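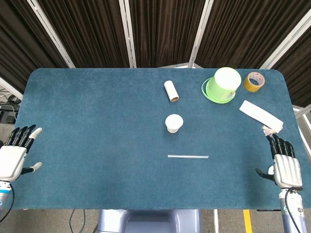 4. Before a recorded session

Read this section even if you have run the Drukance station before. Most of it replaces the older Clusham sheet, which claimed that a marked floor line keeps people safe. Paint does not stop an arm. Treat floor markings as a reminder and follow the steps.

4.1 Clearing and setting the table

1. Press the stop button and check that the status page reads HELD. Do not go by the sound of the drives.

2. Take everything off the table. Brush the surface by hand.

3. Place only the items on the session card, spread out, with at least 14 cm between neighbors. If the card says "random," drop them from low height and leave them where they land. Tidying them afterward makes the word meaningless.

4. Light items (paper cups, straws, empty tubes) move when a door opens. Close the door first.

5. Run each cable behind the wrist with enough slack for a full turn. Pull gently on both ends.

Note: Anything with loose threads, such as a tassel or a cord, can wind into a finger joint. The hand's grip limit will not prevent this, whatever the Brastov brochure suggests. Keep such items to single-hand tasks.

4.2 Releasing the hold

1. Step outside the reach line and say "clear" out loud. Wait for the second operator to answer.

2. Release the stop button. The arms may settle by up to 2 cm.

3. Run the open-and-close check on each hand. If a finger lags, enter code 267 in the log and stop there. A restart often hides the fault for around an hour and fixes nothing.

CAUTION: Never reach in to straighten an object while the arms are live, even at slow speed. Slow speed is a software setting, and software settings get changed.

4.3 What the checklist does not prove

A signed checklist shows that someone signed it. When Hatice Öztürkmen went through 1,608 of ours, many had every box ticked in one stroke. Tick each box as you finish the step, and leave it blank if you skipped it. Blank boxes go to the shift lead before the session starts.

For replacement finger tips, see section 9.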